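Ticket 243: Arched door on the white shelving unit won't stay shut
Product: Provley display shelving, white, fitted into the curved partition
Opened by: Malsha Roy
Assigned to: Niilo Savolainen
Status: Resolved

Malsha Roy
Hello! First of all, we love this unit. The arched door with the ribbed frosted glass is the prettiest thing in the room and everyone who comes in says so. The trouble is that it swings open by itself. I push it to, it sits there for a minute, and then it drifts out by a hand's width. I've tried a folded bit of card in the gap (worked until lunch) and emptying the cabinet completely (no change at all). The open cubbies are all fine.

Niilo Savolainen
Hi Malsha, what a nice one to get, I'm very fond of those doors! Could you tell me which way it drifts if you leave it half open? And does the scalloped trim touch the frame anywhere when you close it slowly?

Malsha Roy
It always drifts outwards, even from half open. The trim doesn't touch. I ran a strip of paper all the way round and it only caught at the bottom, on the hinge side.

Niilo Savolainen
Brilliant test, thank you. That sounds like the lower hinge standing slightly proud, so the door leans forward. There are 2 screws on each hinge plate. The front one moves the door in and out, the back one locks it. Loosen the back screw on the lower hinge by half a turn, turn the front one clockwise a quarter at a time, and try the door after each go. Please use a hand screwdriver, and have someone hold the door while you do it, as the glass makes it heavier than it looks.
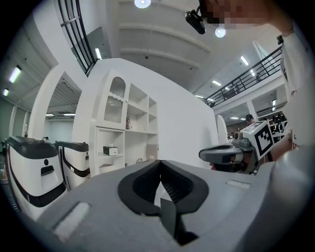

Malsha Roy
Panya Phromma held the door and I did the turning. One quarter turn made it better, and the second one did it! It now stays wherever I leave it. The catch still feels a bit weak when it closes, though. Is that a separate part?

Niilo Savolainen
Wonderful, well done both! Yes, the catch is separate, part 86 in the spares list. I've put a new one in the post. It pushes in from the inside with your thumb, no tools.

29 Nov 2022, Malsha Roy
Catch arrived and fitted. It closes with the loveliest little click and I keep going back to do it again. Happy for you to close the ticket.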